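Print this page | E-mail this page

Can a Robot Hand Really Pick Up Anything?

Jan 18, 2018

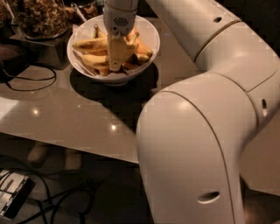
A reader of this page wrote to us in December to say that her whole class had seen a robot video and now believed robots could pick up any food in a kitchen. She wanted to know if it was true. We have our doubts.

Think about a piece of banana. You can grab one without thinking, because your fingertips feel how soft it is. Many grippers can't feel much at all. A gripper is the part at the end of a robot arm that does the holding, and lots of them have plain fingers that close and open. Close them too hard and you get mush. Too gently and the banana slides out. Pieces in a pile are harder still, because they lean on each other and no two are the same shape.

Companies that make grippers like to say theirs can handle anything. Fanetti says so about its stiff fingers. Grakance says so about its soft rubber ones. They can't both be the best, so how would you find out?

You would have to run a fair test. That means using the same arm, the same bowl and the same kind of fruit, and changing only the gripper. Then you try again and again and write down every drop. Here is where you should be picky. The Dremberg gripper came with a leaflet that said it had made 500 good grabs in a row. That sounds great! But the small print said they were all foam blocks. A foam block doesn't bruise, and it doesn't get slippery.

Another gripper, the Stojanovska, was tested on real fruit, but only 9 times. Nine tries is not many. If you flipped a coin nine times and got seven heads, would you say it was a magic coin?

Price matters too. One of these grippers costs $2,000 more than another, and for that you might hope it drops less. Maybe it does. We haven't seen numbers that prove it.

So what should you ask when you see a robot video?

How many times did they try before they filmed it?
Was a person steering the arm, or was it working by itself?
What did the food look like afterward?

Try this at home: take 2 spoons, hold one in each hand, and lift slices of banana from a bowl to a plate. Count your drops. Then try it with oven mitts on and see which way you do better. Eat the squashed ones.

Related stories
Why Do Robots Need Cameras?
What Is a Controller?
How Many Joints Does an Arm Have?
Do Vacuum Robots Get Lost?

This site uses cookies. By continuing to read, you agree to our use of cookies.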